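How we ran the silent auction closeout in September

The spring closeout took almost two hours, and most of that was people standing in line holding a bid sheet. In September we changed the procedure. I am writing down the settings and the order of steps while I still have them.

The setup: one room at Gritgate, lots on tables along three walls, paper bid sheets, one checkout table by the door. Proceeds went to the Morkier reading room, which needs shelving and a replacement for its heating controller. The target was $4000.

Bid sheets

The old sheets had a blank column for the bid and a blank column for the name. People wrote bids of one dollar over the last one, and half the names could not be read. The new sheets have the bid amounts printed already, in fixed steps. A bidder writes a number next to an amount and nothing else. The number is assigned at the door and matches a line in the spreadsheet.

Step size was set by the value of the lot. Under $50, the step is $2. From $50 to $150, it is $5. Over that, $10. Radka Radulović argued for a larger step on the top lots and I think she was right. The weekend stay at Skastard went up through every printed line and then onto the back of the sheet, where there were no printed amounts and the one-dollar raises started again. Next time that sheet gets a second page.

Opening bids were 40 percent of the stated value. Lots with no clear value (the piano tuning, the hand-drawn house portrait) opened at $20.

Closing in sections

All lots used to close at once. Now the tables close in three sections, ten minutes apart, starting at 8:10 p.m. The lowest-value section goes first. When a section closes, Ilir Bošković draws a line under the last bid on each sheet, initials it, and carries the stack to checkout. Data entry for the first section is finished before the second one arrives, or nearly so. The lag on the second section was four minutes.

Sheets are three-part carbonless paper. The white copy goes to checkout, the yellow stays with the lot, the pink goes in the envelope for the accounts. Press hard or the pink copy is useless. A ballpoint works. The gel pens we were given did not mark through to the third layer, and I had to replace them at 6:30.
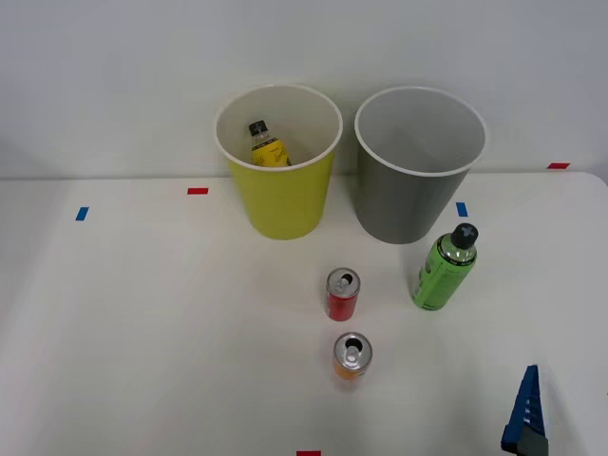
Checkout

Two laptops, one card reader each, both on the same spreadsheet. Danica Brabec took bidder numbers up to 60 and Liam Sowerby took the rest. The split was uneven because the lower numbers belonged to people who came early and bid more. Alternating odd and even would be better.

The spreadsheet has one tab for bidders, one for lots, and one that joins them. Type the winning bidder number and amount into the lots tab and the total appears next to the name. I locked every other cell. Borislav Grgić tested it beforehand with made-up bids and found that a bidder number typed with a trailing space did not match. TRIM fixed it.

Receipts show the stated value and the amount paid on separate lines. People ask for this in January, and it is easier to print it on the night.

Results

Last payment cleared at 8:52. The total was a little over the target after card fees. Two lots had no bids, both of them vouchers for the Yordanov driving range, and they are back in the box for spring. One winner left before closing and paid by phone the next morning.

Still to fix: the second page for high lots, the odd/even split, and an extension cord longer than the one we have. The blank bid sheet and the spreadsheet are available if you want them, just leave a comment with an email address.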